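Speaker notes: Keeping a family recipe book that people will cook from
Grotbridge Library evening talks, 03/09/2026
Graham Birkett

Wait for the door to close. Say hello, thank the library for the room and for the tea. Mention that the handout is on the back table and that the large print version is the one on yellow paper.

Opening

Start with my mother's tin. It was a biscuit tin, dented on one corner, and everything she ever cooked was supposed to be in it. When she died my sister and I sat down at her kitchen table and opened it, and there were backs of envelopes, a page from a calendar, three different versions of the same plum cake, and a card that said only "Gunn's soup, as before, but less." We never did find out who Gunn was. We laughed until we cried, and then we just cried, I suppose, and that was the afternoon I started typing things up.

(Pause here. People usually want to tell me about their own tin. Let one or two of them, and then move along gently, or we'll be here until breakfast.)

What I'd like to do tonight is talk about how you get from the tin to something your grandchildren can stand in a kitchen and use. I am not a professional cook. I worked in the billing office at Mandico for 35 years, and what I know about is paperwork, which turned out to be quite good training for this.

Part one: gathering

Ask for dishes and leave the word "recipe" out of it. If you phone your aunt and ask for her recipes she'll tell you she hasn't got any. If you ask how she makes the potatoes, you had better have a pencil ready.

Cook alongside the person if you possibly can. My friend Kęstutis Kairys did this with his grandmother over one October, and she would not measure anything, not for love or money. So he weighed the flour bag before she started and weighed it again when she was done. She thought he'd lost his mind! But he has her dumplings now, and I've eaten them, and they are wonderful.

Write down what they say as they say it. "Until it looks like wet sand." "When the kitchen smells right." Put the timing next to it by all means, but keep the words. The words are half of what you're saving.

Photograph the original card, both sides, before you do anything else with it. The back of one of my mother's cards had a shopping list from the week I was born, and I nearly missed it.

(Hold up the plum cake card in its sleeve. Don't pass it around this time.)

Part two: choosing

You can't keep it all, or you can, but then you've only made a bigger tin. My first draft had almost everything in it, including 4 gelatin salads that not one living relative would admit to liking. My sister put a line through them with great satisfaction. I kept one, for the name.

What helped me was asking each branch of the family for 8 dishes they'd miss. You'll get overlaps, and the overlaps are the heart of your book. You'll get arguments too. We had a long one about whether the stuffing had apple in it, and we ended up printing both, with the names of the people who swear by each.

Leave the dull ones in. Everybody sends me the Christmas pudding and not a soul thinks to send the Tuesday rice, sorry, the everyday rice, and the everyday rice is what the children grew up on. How you lay the table belongs in there too, and who sat where, and which things came out only for company.

(Check the clock. Should be a little past halfway. If I'm running behind, skip the story about the oven.)

The oven story: my uncle's oven ran hot, so every cake of his says to bake it at a temperature that leaves it raw in anybody else's kitchen. We made that cake three times before my cousin remembered the oven. Test each recipe in your own house, and write the correction beside the original so both are there.

Part three: writing it so it works

List the ingredients in the order you use them. Give the pan size. Say how many it feeds, and be truthful about the appetites involved.

One recipe to a page, or to a facing pair, so no one has to turn over with butter on their fingers.

Put a person's name on every dish, and a line about them. It doesn't have to be clever. "Aunt Rose made this when it rained" is plenty.

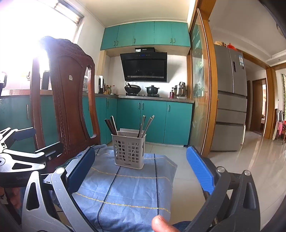
Should I correct my grandmother's spelling when I type up her cards?

I'd leave it alone in anything you quote, and put the plain modern version in the ingredient list so the cook isn't left guessing.

That one comes up every time, so I've put it in the talk. The other regular is about printing. I used a small local place, Prevosura, and had them put in a spiral binding so it lies flat on the counter. A ring binder does the job just as nicely and lets you add pages, and with a new baby in the family most years we do keep adding pages.

Closing

Read out the plum cake, the version we settled on, in my mother's wording. Slowly. Don't rush the bit about the sugar.

Then tell them to go home and telephone one person this week and ask about one dish. Handouts on the back table, cake next to the handouts. Remind them it has walnuts in it.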